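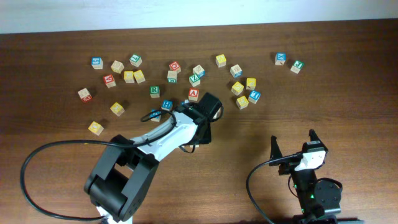 Vol. 7, No. 4 -- Page 3

MINUTES OF THE FALL MEETING
Held Tuesday, October 30, 2018, in the upstairs room at Fesuvgate

Called to order a little after seven. The August minutes were read and passed with one fix (the room rental was $279 and I had typed $297, sorry, my fingers again).

Visit to the Marchuk workshop. Most of the evening went to this, and I was glad, as I'd been talking about it to anyone who would stand still! For those who missed the trip, we got to see the two-arm table with the alphabet blocks. The arms are white and black, smaller than I had pictured, and they work over a plain brown wooden tabletop with the letters scattered all over it. I got as close as they'd let me and spotted a green R and a green Z, a red A, and over toward the far right an X and a J. One of our members asked if the arms could spell. Our host said they were working on picking up and sorting first, and spelling could wait its turn.

What I liked best was how slowly they let us take it. We could stop them and ask anything. I asked about the cables, which loop right around one of the grippers, and was told that yes, they do snag, and yes, everybody there has a theory about where to clip them. Ours got a good airing on the drive home -- three cars, three theories.

There was some back and forth tonight over whether the visit was too long. Two members felt the talk before the demonstration could have been cut in half. I didn't mind it, but I had a chair.

Moved and seconded that we send a thank-you card and ask about a second visit in the spring. Passed, one abstention (he wants to see the Dundatex plant instead, and said so twice).

Open day. We agreed to put on a table of our own. The Vuteton kit is still in its box and needs building, so we'll have two build nights before then. Budget set at $400, with $760 left in the account after that. I asked for tablecloths and was voted down.

Library. The old pump manual from 1921 has come back, minus its cover. If the cover is in your garage, please look.

Other business. The coffee urn leaks. The side door sticks and you have to lift it as you push. Dues can be paid at the next meeting or dropped in the box downstairs, but please put your name on the envelope -- I have two with cash in them and no idea who to thank.

Adjourned at 8:50. Pie afterward, apple and something else.

Submitted by the secretary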